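4.2 Comparison of gripper controllers on the block-and-bowl task

The second set of trials compares two controllers for the same parallel-finger gripper: the stock position controller supplied with the Drilance unit, and the current-limited controller developed at Asthorpe. Arm, mounting plate and fingers were left unchanged between conditions, so that any difference in outcome can be assigned to the closing behavior. The task is to move small colored blocks from a wooden tabletop into a round bowl. Releases take place low, with the open fingers close to the rim (Fig. 3a).

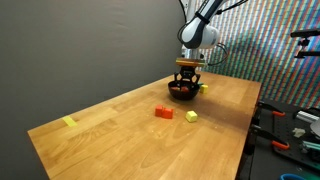
Why was the bowl not fixed to the table? A fixed bowl would hide contact errors, and we wanted light touches at the rim to show up as displacement in the log.

Each controller was run for 1,000 grasp attempts, divided into blocks of equal length with the order of conditions alternated. The finger opening before each approach was the same in both conditions. The current limit was set once, on 9/2/19, and not adjusted afterward. An attempt was scored as failed if the block was dropped before release, if a neighboring block was pulled along with it, or if the release did not complete within 7 seconds. Pairs of blocks placed side by side are the hardest starting layout, as one finger must enter next to a face that is already in contact with another block (Fig. 3b, foreground). 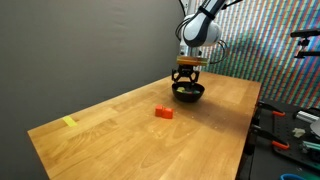

Elif Naz Türkmen objected that a time limit on release favors the stock controller, which opens at full speed regardless of load, and asked that slow releases be listed apart from drops. We have done so in the table of outcomes. The ranking of the two controllers on drops alone does not depend on the time limit.

The stock controller failed mostly at closing -- the fingers reached the commanded width while the block was still turning between them. The current-limited controller failed mostly at opening, with a delay of roughly 2 seconds in the worst cases. A full bowl adds a further difficulty for both, given that the fingertips may touch blocks already inside (Fig. 3c).

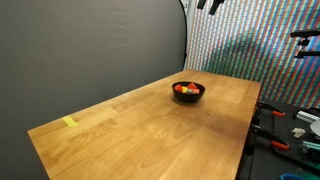 For this reason the release height was raised by one step after the fourth block in every run. The Timmermans planner accepts this change as a single parameter, and no retraining was needed. Wear on the finger pads was checked between conditions and was too small to measure with the gauge at hand -- a longer test would be required to say whether the lower closing force extends pad life.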